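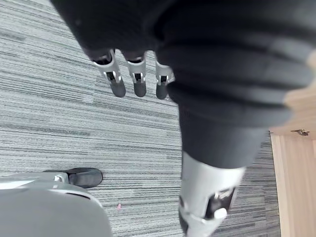
Niddale Unit, ground floor workroom
Room safety checklist, with comments
Checked 25 April 2024. Next full check in August.

1. Floor and carpet
Seams flat, no lifted corners: OK
Carpet free of trip hazards: OK after correction
Comment: The gray striped carpet is worn by the door but not through to the backing. One extension lead was lying across the walkway and has been moved to the wall. Please leave it there.

2. Walkways
Main route at least 1,000 mm wide: OK
Route to rear exit at least 700 mm wide: FAIL
Comment: Wokstead delivery boxes are stacked beside the rear exit. Move them to the store before the end of the week. Same comment as last time. 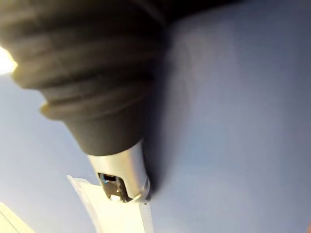 3. Boards and work surfaces
Wooden board sits level: OK
Edges free of splinters: OK, see comment
Comment: Ran a gloved hand along all the edges. One rough patch, sanded on the spot. Do not use the board as a step. Wipe it with a damp cloth only; the Mahrous spray leaves it slippery.

4. Power and lighting
Outlets and covers undamaged: OK
Extension leads tagged: 4 checked, one tag missing
Lights working: OK
Comment: The lead with no tag is out of use until it has been tested. The heater is rated at 3,000 watts and must be plugged straight into the wall. 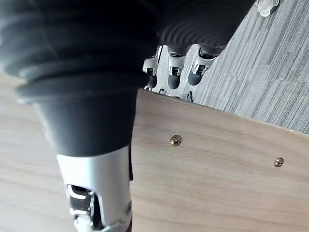
Two people asked whether the heater could share a lead with the desk lamps. It can't, and the notice by the switch now says so.

5. Exits and first aid
Exit sign lit: OK
First aid box stocked: short of small dressings
Comment: Dressings to be ordered with the next Wudstead supply list.

Open items: rear exit boxes, lead tag, dressings.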